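3.2 Where household things come to rest

Our second question was a simple one, and it turned out to be the part of the study we enjoyed most. When people put down an object they use every day, do they return it to a fixed spot, or does it drift? Earlier diary work tends to assume a fixed spot. Our own pilot in Allside made us doubt that, so we asked 63 households in Allside and Sullum to keep a putting-down diary for 19 days in November. Each household picked one small object (keys, scissors, a tape measure, reading glasses) and wrote down where it was left every evening before bed.

Late entries were accepted up to noon the next day. After removing blank and unreadable lines we were left with just over 800 usable entries, which were coded by height, by type of surface, and by whether the surface was open or closed. Open shelving was coded separately from tables and counters, and ladder shelves were given their own code after the pilot, where they kept turning up in hallways and living rooms (Figure 4a).

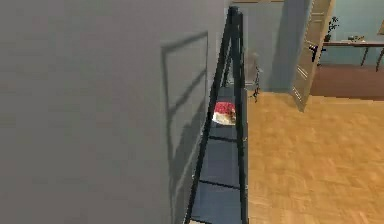
3.3 Drift and the pull of open surfaces

The diaries are wonderfully rich on this point. Very few objects stayed put. Most moved between two or three favorite places, and the move nearly always went the same way — from a closed place, such as a drawer, to an open one at waist or chest height. Once an object had spent a few nights in the open, it seldom went back. We call this pattern open drift. It showed up in both towns, in small apartments and in large houses, and it was strongest for scissors, which we had not expected at all.

Height mattered more than distance. People would walk past a low bench near the door to reach a shelf at chest height farther in. In the Sullum group, 30 households had both kinds of surface within a few steps of the entrance, and in most of these the higher one won. The exceptions were homes with young children, where objects climbed even further and then stayed there.

Large plain surfaces played a different part. The diary sheet had a space for "anything nearby that you would never use," and many people filled it with walls, cabinet sides and other flat panels (Figure 4b). These offer no ledge, so nothing is left on them, yet they seem to guide where things end up. Several diarists placed their object on whatever ledge came first after a long blank stretch. We find this delightful, and we would love to see it tested properly with floor plans in hand.

Figure 4. Surfaces referred to in Sections 3.2 and 3.3. (a) A ladder shelf with open boards. (b) A flat grey panel with no ledge.
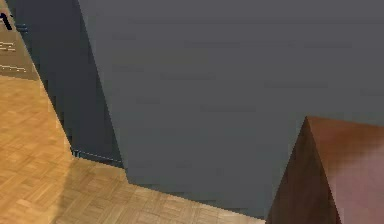
One diarist in Sullum wrote that she had never thought of her hallway as having a rule until she read her own pages back, and that the scissors had "moved out of the drawer for good" by the second week. Another, in Allside, objected to our word drift, saying that he knew quite well where he was putting his keys and simply liked to see them.

His objection is a fair one, and it shaped how we coded the last week of entries. Where a diarist gave a reason for the new place, the move was marked as chosen; all others were marked as unexplained. Chosen moves were more common among people living alone. Shared homes had more unexplained ones — often with a note that somebody else must have done it — and those are taken up in Section 3.4 together with the follow-up calls.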